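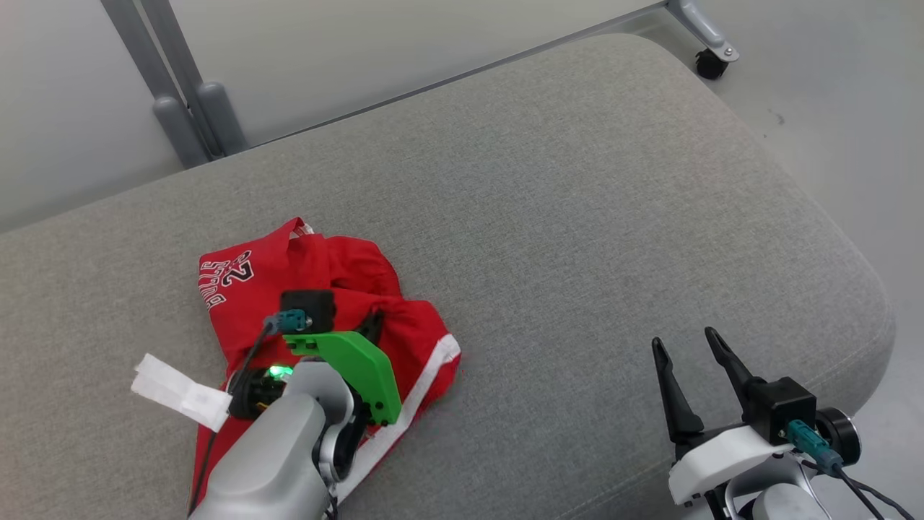
flenach_rig
Replying to the first post, 3,000 folds of one garment won't get you far. You want more garments and fewer goes at each.

Zilteo
Disagree. We did 12 items at Urkstead last September and the policy was poor on all of them. Start with one, get it working, then add.

oldgantry
How crumpled are your starting piles? Ours were all dropped the same way and it fell apart on anything else.

Phuthong
I started this thread so I'll answer in one go. The red garment is the main item for now. Each run starts from a bunched pile and I throw it differently every time. One operator so far, 21 runs an hour on a good day.

flenach_rig
One operator is a problem too. It will copy their habits, including the bad ones.

Phuthong
Fair. I can get 2 more people on it next week.

Zilteo
Keep them separate in the logs then. Mixed styles made ours dither at the first grasp.

flenach_rig
Ours was fine mixed. Are you keeping failed grasps?

Phuthong
Only if the operator recovers and finishes the fold. The rest get binned.

oldgantry
I'd keep the lot and label them. Disk is cheap and you can filter later.

Phuthong
Edit 4/25/20: keeping everything from now on, with a pass/fail column. Still sticking with one garment.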